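Why I Started to Repair My Umbrella, and Other Small Decisions

When I moved to Horkcombe, the first thing I bought was an umbrella. The second thing, in the same month, was another umbrella. The town sits between the hill and the sea, and the wind comes into our street from both sides, so an umbrella there lives a short and difficult life. By July I had broken four of them, all cheap ones from the Brito shop near the station.

In my country we had a man in the market who repaired umbrellas. He had a wooden box with wires and very small pliers, and my grandmother brought him the same black umbrella every autumn. I asked at Brito if they knew such a person. The young woman was very kind, but she thought I wanted a refund. 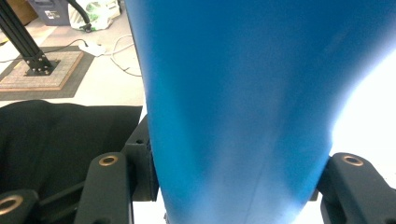 So I decided to learn it myself. I want to say that I am not good with my hands. It took me a whole evening to understand that the ribs are connected to a small ring that slides on the pole, and that this ring is called a runner. I like this word. Before, I called it "the thing that goes up", and in the hardware store this did not help me.

The most common damage is simple. The cloth comes off the tip of one rib, and the umbrella looks like a bird with a bad wing. You need a strong needle, polyester thread and 10 minutes. I sew through the small loop at the corner, five or six times, and make a double knot. My first knots opened in the rain, in front of the post office, so now I put a drop of clear glue on them.
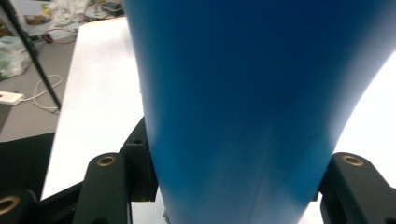 Color was a question I did not expect to have opinions about. My first four umbrellas were black, like everybody's, and at the library I took the wrong one home twice. A strong blue, the kind that is nearly navy in one place and much lighter where the light strikes it, is easy to find again in a full umbrella stand. It also makes me a little more cheerful at the bus stop, although I cannot prove this. When I had to choose thread for my fifth umbrella, I took a blue one two shades too dark, and I can see every stitch. I have decided to like them.

A bent rib is more difficult. If the metal has only a soft curve, you can push it back slowly with your thumbs. If it has a sharp corner, it will break at that place later. I now keep the old broken umbrellas in the closet for their parts - my neighbors probably have thoughts about this.

Things I keep in my repair tin:
Two needles, one of them curved
Polyester thread, black and blue
Small pliers with a flat nose
A piece of thin wire from Vidari, 58 cents at the counter
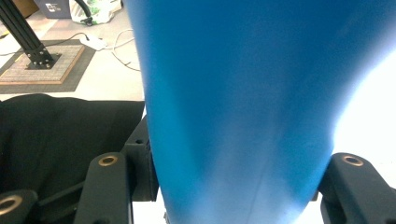 What I would not repair again

The automatic ones. I opened a Levix with a button in the handle, and the spring jumped out and went under the refrigerator. I found it, but I could not put it back, and the umbrella now opens only when it wants to.

I wrote a few lines about this on the town message board and asked if other people also repair theirs.

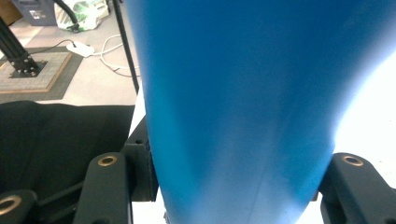 One neighbor answered that I was wasting my evenings, and that a good umbrella with fiberglass ribs would survive any wind on our street and save me all the sewing. Another wrote that she had bought exactly such an umbrella and forgot it on the bus after one week.

I think they are both right. I looked at the fiberglass ones, and maybe in winter I will buy one. But first I want to finish the small green umbrella that I found beside the trash cans last month. It needs two tips and a new runner, and I have only one tip left that fits.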